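Joltow Cabinet Paint – Frequently Asked Questions
Applies to interior grades only. Updated October 5, 2022.

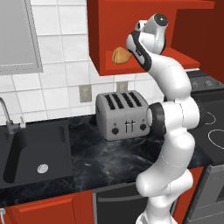
Which surfaces can be coated?
Bare wood, primed MDF and previously painted cabinets. Melamine needs Bevan bonding primer first.

How many coats do reds and oranges need?
Three over a gray primer, two for other colors. Strong reds have low hiding power.

How long between coats?
Recoat after 5 hours at normal room temperature. Do not sand before then.

When can I put things back on the shelves?
After 40 hours for light items. Full hardness takes longer in damp rooms – leave doors open.

Can it be sprayed?
Yes. Thin with water, 20 ml per liter at most, and strain before use.

Is the inside of an open cabinet treated differently?
No. Use the same product and sheen, and coat the shelf edges first.

Is there a trade size?
Drums are sold through Zokwood only. Quote code 3000 when ordering.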